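Review: Plornemlow simulation package, seen at the Olholm open day

Posted September 6, 2023

Olholm held its open day in August, and the item I went for was Plornemlow, the simulation package they sell to schools and small labs that want to practice robot arm work before they buy an arm. I had read the product page and wanted to see it run on a normal computer with someone other than the sales staff at the keyboard. Visitors were allowed to try it, so I got both.

The demonstration was in the back half of the building, past the coffee. There were 4 stations. Each one had a desktop computer, a mouse and a game controller, and you could stay as long as you liked if there was no line. I stayed for two sessions, one before lunch and one after.

Plornemlow comes with a set of furnished rooms. You pick a room, pick an arm, put objects on a table and then either drive the arm yourself or run a script. The room used for most of the day is called Privdale. It is the one I would recommend starting with, as the table is long and you have space to make mistakes.

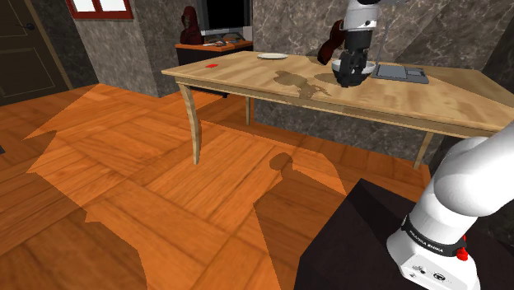
The Privdale room in Plornemlow, with the gripper over the table beside the laptop.

Driving by controller took me five minutes to get used to. The left stick moves the gripper across the table and the right stick handles height and turn. Speed is set on a slider, and the default is too fast for a beginner. I turned it down and did much better. Switching the view is a single button, and you will use it a lot. From some angles the gripper covers whatever is under it, such as the bowl, and you can't judge how far you are from the rim.

Contact between objects is handled well. If you come down on the edge of the bowl it tips and slides the way you would expect. Flat things are harder. I never did get hold of the plate, and the staff member at my station said thin objects are on their list for the next version.

The rooms look decent but not lifelike. Stone walls and wood floors have a repeating, painted look. Shadows have jagged edges at the default setting. There is a higher setting that is supposed to smooth them, but it slowed the station down enough that I went back. For practice it makes no difference. If you plan to train a vision system on the pictures, ask about it first.

Scripting is the weak part. The editor is a plain text box with no undo history once you press run, and error messages give a line number and nothing else. The manual was on hand in print and it is clear enough, though the chapter on saving scenes still describes the old menu. I lost one layout that way.

A license covers 2 computers. The school license covers 8 and includes all the rooms. There is no trial version, so an open day is the only way to test it first - I asked, and was told they have no plans to change that.

Good: easy to learn, believable contact, plenty of table space in Privdale.
Not so good: script editor, jagged shadows, no trial.

4 out of 5. I would buy it for a classroom. For a lab that mostly writes scripts, I would wait for the next version.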